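반투명 수납함 정리, 자주 묻는 질문

최종 수정 2021-11-02

정리 모임 '드루비론(Druviron)' 게시판에 올라온 질문을 모았습니다. 작년 6월에 처음 만들었을 때는 한 화면에 다 들어오던 글인데 어느새 이렇게 길어졌네요! 색깔 있는 반투명 통을 좋아하는 사람이 쓴 글이라 편애가 좀 들어가 있습니다. 감안하고 읽어 주세요.

투명한 통이 있는데 왜 굳이 색깔 있는 반투명 통을 쓰나요?

완전 투명한 통은 안이 다 보여서 찾기는 편한데, 그만큼 방이 어수선해 보입니다. 충전선 뭉치, 쓰다 만 테이프, 짝 잃은 장갑까지 전부 진열한 셈이 되거든요. 불투명한 통은 반대로 뚜껑을 열기 전까지 뭘 넣었는지 기억이 안 나고요. 색이 들어간 반투명은 딱 그 중간이에요. 뭔가 들었다는 것, 대충 어떤 색이라는 것까지만 보여 줍니다. 저는 이 정도가 참 좋아요.

색은 어떻게 고르면 좋을까요?

방마다 한 가지 색으로 통일하라는 조언을 많이 듣는데, 저희 게시판에서는 의견이 갈립니다. 저는 용도별로 색을 나누는 쪽이에요. 분홍은 손으로 만드는 취미 재료, 파랑은 청소 용품, 초록은 화분 관련. 이렇게 해 두면 "분홍 통 좀 갖다줘" 한마디로 끝나요. 이름표를 안 붙여도 식구들이 알아듣습니다.

단, 색은 너무 많이 늘리지 마세요. 저는 한때 욕심을 부려서 주황, 노랑까지 들였다가 노랑이 무슨 용도였는지 저부터 잊어버렸습니다. 지금 노랑 통은 감자 담는 통이 되었어요.

분홍색 통은 안에 든 물건 색이 다르게 보이지 않나요?

네, 많이 달라 보입니다. 파란 물건은 보랏빛으로, 초록은 거의 검게 보이고, 흰 물건은 통 색을 그대로 입어요. 빨강이나 주황 계열은 그나마 비슷한 색으로 남습니다. 그래서 색으로 구분해야 하는 물건(자수실, 색연필 같은 것)은 분홍 통에 바로 붓지 말고 작은 투명 봉투에 나눠 담은 다음, 봉투 입구를 위로 세워서 넣으세요. 위에서 내려다보면 색이 제대로 보입니다.

반투명 통인데 모양까지는 안 보여요. 불량인가요?

불량이 아닙니다. 반투명 플라스틱은 빛을 흩뜨려서, 물건이 벽에 딱 붙어 있으면 윤곽이 제법 살아나고 조금만 떨어져도 부옇게 번져요. 표면에 잔 흠집이 많거나 통 색이 진할수록 더 그렇습니다. 밑에 깔린 물건은 색만 겨우 짐작하는 정도라고 생각하시면 됩니다.

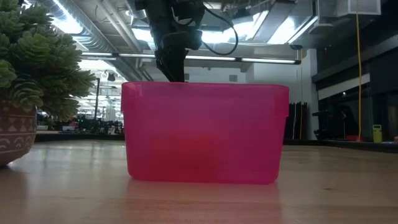 원목색 상판 위의 분홍 반투명 통. 앞벽 너머로 붉은 주황빛이 흐릿하게 비칩니다.

이 정도로 비치는 통이면 저는 앞면 오른쪽 위에 마스킹 테이프를 한 조각 붙이고 내용물을 적어 둡니다. 유성펜으로 통에 직접 쓰는 건 말리고 싶어요. 지우려고 아세톤을 쓰는 분이 계신데, 플라스틱 종류에 따라 표면이 뿌옇게 녹아 버립니다.

위가 넓고 아래가 좁은 통과 네모반듯한 통 중에 뭐가 낫나요?

선반에 꽉 채워 넣을 거라면 네모반듯한 쪽이 공간을 덜 버립니다. 꺼내서 책상 위에 두고 쓸 거라면 위가 넓은 쪽을 권해요. 손이 쑥 들어가고, 안을 들여다보기도 편하고, 비었을 때 서로 포개 둘 수 있거든요. 이 포개지는 게 정말 큽니다! 안 쓰는 통 여러 개가 통 하나 자리에 쏙 들어가요.

대신 아래가 좁은 통은 바닥 면적을 윗면 치수로 착각하기 쉬워요. A4 서류를 눕혀 넣으려고 샀다가 바닥까지 안 내려가서 비스듬히 걸렸다는 글이 잊을 만하면 올라옵니다. 바닥 안쪽 치수를 꼭 재 보세요.

테두리는 두꺼운 게 좋은가요?

저는 두꺼운 쪽에 한 표입니다. 테두리가 바깥으로 도톰하게 나와 있으면 손가락이 걸려서 들기 좋고, 무거운 걸 담아도 입구가 덜 벌어져요. 얇은 통은 가득 담아 한쪽만 잡고 들면 옆이 휘청합니다. 다만 테두리가 나온 만큼 서랍이나 선반 칸에 넣을 때 폭을 더 먹으니, 잴 때는 몸통 말고 테두리 끝에서 끝까지 재야 합니다. 저는 이걸 몰라서 통 두 개를 환불했어요.

나무 상판에 바로 올려도 자국이 안 남나요?

마른 상태라면 걱정 안 하셔도 됩니다. 문제는 씻고 나서 물기가 남은 채로 올렸을 때예요. 바닥 모서리를 따라 물이 고여서 네모난 얼룩이 남습니다. 광택 마감이 된 상판은 금방 닦으면 괜찮은 편이고, 오일만 먹인 나무는 훨씬 빨리 스며들어요.

끄는 것도 조심하세요. 통 바닥에 모래알 하나만 끼어도 상판에 긴 줄이 생깁니다. 저는 통 밑 네 귀퉁이에 얇은 펠트를 붙였는데, 포개 둘 때 조금 뻑뻑해진 것 말고는 아주 만족합니다.

그리고 이건 그냥 자랑인데요, 광이 나는 나무 위에 색깔 통을 올리면 상판에 통 색이 은은하게 비쳐요. 아침 정리할 때마다 기분이 좋습니다.

옆에 화분을 둬도 될까요?

그럼요, 저도 통 옆에는 늘 초록 식물을 하나 둡니다. 다육 종류가 잘 어울려요. 물을 자주 안 줘도 되니 책상에 물 튈 일이 적고, 잎이 도톰해서 매끈한 플라스틱 옆에 있으면 서로 살아나는 느낌입니다. 붉은 갈색 토기에 흰 무늬가 그려진 화분이면 분홍 통하고도 싸우지 않아요. 처음엔 색이 너무 강할까 망설였는데 의외로 찰떡입니다.

토기 화분은 물을 준 뒤 바닥으로 습기가 배어 나오는 경우가 있습니다. 나무 상판에는 받침을 깔거나, 물 주는 날만 싱크대로 옮기세요. 물은 흙이 속까지 마른 다음에 주시고요.

통 안쪽이 끈적거려요. 뭘로 닦나요?

대개는 이름표 접착제나 손기름입니다. 미지근한 물에 주방 세제를 풀고 부드러운 스펀지로 닦은 다음 엎어서 말리면 돼요. 그래도 남으면 식용유를 화장솜에 묻혀 문지르고 다시 세제로 씻어 냅니다. 연마 수세미는 절대 쓰지 마세요. 반투명 통은 긁히는 만큼 덜 비치게 됩니다. 팔팔 끓는 물도 안 돼요, 얇은 통은 울어요.

햇빛 드는 창가에 두면 색이 바래나요?

제품 따라 다르지만 제 경험으로는 바랬습니다. 남향 창가에 둔 통이 여름을 나고 나니 창 쪽만 연해졌어요. 앞뒤를 가끔 돌려 주면 차이가 덜 납니다. 오래 볕을 본 통은 색보다 강도를 먼저 의심하세요. 테두리를 살짝 눌렀을 때 딱 소리가 나면 무거운 걸 담기에는 늦은 겁니다.

어디서 사셨어요?

이 질문이 제일 많습니다. 저는 동네 생활용품점 트레스터스(Trestus)에서 한두 개씩 샀고, 게시판에는 오런스(Orance) 온라인몰을 쓰시는 분이 많아요. 가게마다 들어오는 색이 달라서 어떤 날은 마음에 드는 분홍이 하나도 없습니다. 화면 색을 믿고 여러 개 주문하지는 마시고, 하나만 먼저 받아 보세요.

같은 색으로 더 사고 싶은데 조금씩 색이 달라요.

저도 겪었습니다. 같은 분홍이라도 들어온 시기에 따라 자주색에 가까운 것, 진홍에 가까운 것이 섞여 있어요. 게다가 한 통 안에서도 빛 받는 방향과 내용물에 따라 어디는 보라 같고 어디는 빨강 같습니다. 나란히 놓고 비교할 때는 둘 다 비우고 같은 자리에서 보세요. 그래도 다르면 서로 다른 선반에 두는 수밖에요.

뚜껑은 꼭 있어야 하나요?

매일 여는 통에는 없는 편이 낫습니다. 뚜껑이 있으면 그 위에 뭘 올리게 되고, 올린 걸 치우기 귀찮아서 통을 안 열게 돼요. 먼지가 신경 쓰이면 손수건 한 장 덮어 두세요. 계절 용품처럼 오래 넣어 두는 것만 뚜껑 있는 통으로 옮기면 됩니다.

통 하나에 얼마나 담아야 하나요?

테두리 아래로 손가락 두 마디쯤 비워 두세요. 가득 채우면 아래쪽 물건을 꺼내려고 위를 다 들어내야 하고, 그 들어낸 것들이 그대로 책상에 남습니다(제 책상이 증거입니다).

여기 없는 질문은 어디에 남기나요?

게시판 2838번 글에 댓글로 달아 주세요. 종이 서류 보관은 1735번 글에 따로 정리되어 있고, 장난감 정리는 더건(Duggan) 선반을 쓰는 분들이 모인 3462번 글이 훨씬 자세합니다. 통 사진도 같이 올려 주시면 정말 반가워요!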